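Setting up your town watch page, part 2: following a bill

Okay, so you've got your Durnudik account and you've picked your state. Now we get to the part I like best, which is following a bill from the day it's filed until somebody signs it (or it quietly dies in December, like so many of mine).

1. Open the Bills tab and type the bill number with no spaces. For my own test I used 346, the Virndale open meetings bill.

2. Click Follow. The star turns solid. If it stays hollow, you're signed out – sign in and click again.

3. Under Alerts, choose how many days' notice you want before a hearing. The default is 14. I keep mine at 5, but I live a short bus ride from the statehouse!

4. Pick the version you want to read. "As filed" is the original, "as amended" is the one people will really be voting on.

Note: Durnudik checks the public record overnight, so a hearing that gets moved in the afternoon won't show up until morning. Call the clerk if you're planning to testify.
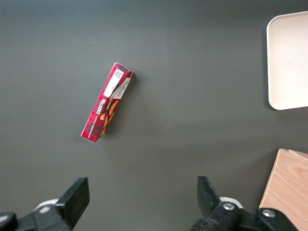
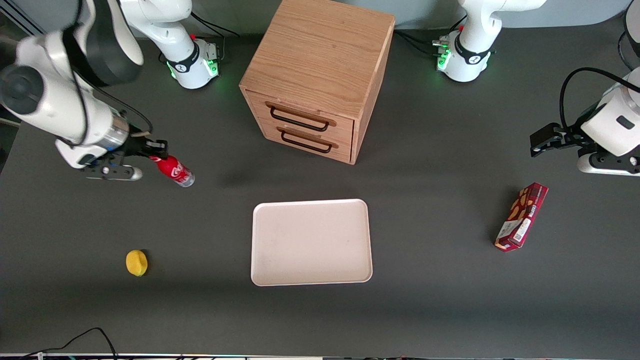
5. Add a label to every bill you follow. You get six colors, and I'd settle on what they mean before you have a long list. Mine is simple: green for bills I support, gray for ones I'm just reading, and red, the same strong red as that wafer box and the bottle label, for anything with a vote coming up. My friend Elmarie Sithole does it by sponsor instead, and her Hegyi list is one long blue stripe.

6. Write your comment in the Notes box first, then copy it over to the state's comment form. The box holds 144 words, and that's plenty for a first draft.

Caution: Notes are private by default, but the Share button shares the whole page, notes included. Uncheck "include my notes" before you send it to anyone. I once mailed my very blunt opinion of the Zadach amendment to the man who wrote it.

7. Click Save and go back to the Bills tab. Your bill should now be at the top of the list with its label next to the number.

Last checked against the site on Aug 1, 2022. Part 3 covers looking up how your own representative voted.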